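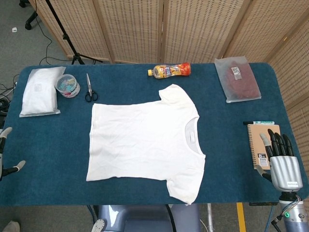
Ticket: Product photos rotated and cropped wrong after catalog import
Product: Tedine Storefront, media module
Reported by: Gudoston (online clothing store)
Assigned to: Zodwa Zulu
Opened: 16 July 2023
Priority: Normal
Status: Resolved, follow-up open

Reported problem

Customer imports garment listings from a spreadsheet plus a zip archive of photos. After the last import, listings in the T-shirt category show thumbnails turned a quarter turn to the left. The large photo on the product page is correct. The thumbnail in category view, cart and order confirmation email is wrong. Other categories imported in the same batch look normal.

Customer had already tried: clearing the browser cache, saving the listing again, deleting one photo and uploading it by hand. The manual upload came out correct. Importing the same file again brought the fault back.

Environment

Media module 2.11, import tool 2.11, hosted plan. Image storage on Pranico. Theme is Fabbri, unmodified apart from colors. No third-party image plugins.

Log

Entry 1
Asked for three affected source files and the import log. Received both. Import log shows no errors and no warnings. All files are JPEG, and all carry an orientation tag in the metadata. Photos in the unaffected categories have no such tag, having been exported from an editor that strips it.

Entry 2
Reproduced on a test store with the customer's files. Manual upload: thumbnail correct. Import by zip: thumbnail rotated. The fault is in the import path and does not depend on theme. Switched the test store from Fabbri to the default theme to be sure. Same result.

Entry 3
Compared the thumbnails on disk. The manual upload path reads the orientation tag, rotates the pixels, then resizes. The import path resizes first and drops all metadata during the resize, so there is nothing left to read when the rotate step runs. The large photo is stored untouched and the browser applies the tag itself, which explains why it displays correctly.

Entry 4
Customer reports a second symptom: some thumbnails also lose the lower part of the garment. Checked. The crop is calculated from the stored width and height before rotation, so a portrait photo is treated as landscape and trimmed to match. Same cause, no separate ticket needed.

Entry 5
Offered a workaround. In the import settings, turn off "Generate thumbnails during import". After the import has finished, go to Media - Maintenance - Rebuild thumbnails and select the category. The rebuild uses the same code as manual upload. Customer ran it on the T-shirt category. Job took 17 minutes and most thumbnails are now correct.

Entry 6
Customer says the category page is fixed but the cart still shows old thumbnails. Cart thumbnails are served from the Pranico cache under a separate path, and a rebuild does not clear that path. Purged it from the support console. Customer confirmed the cart and a new order email are correct. Emails already sent will pick up the new thumbnail when reopened, unless the mail program keeps its own copy.

Entry 7
Two listings remained wrong after the rebuild. Both had the thumbnail pinned by hand in the listing editor, and pinned thumbnails are skipped by design. Unpinned both, rebuilt, correct. The help page for the rebuild job does not mention pinned thumbnails - passed to documentation.

Resolution

Cause: wrong order of steps in the import tool (resize before rotate), with metadata lost at the resize step. Fix submitted to development: read orientation first, rotate, recalculate the crop, then resize. Scheduled for the August release.

Until then, keep thumbnail generation turned off during import and run the rebuild afterward. Stripping the orientation tag without rotating the pixels is not a valid workaround. It makes the large photo wrong as well.

Open items

- Rebuild job should purge the cart path by itself. Logged as a separate request.
- Import log should record a warning when a tag is discarded.
- Customer to run one test import after the August release and reply on this ticket.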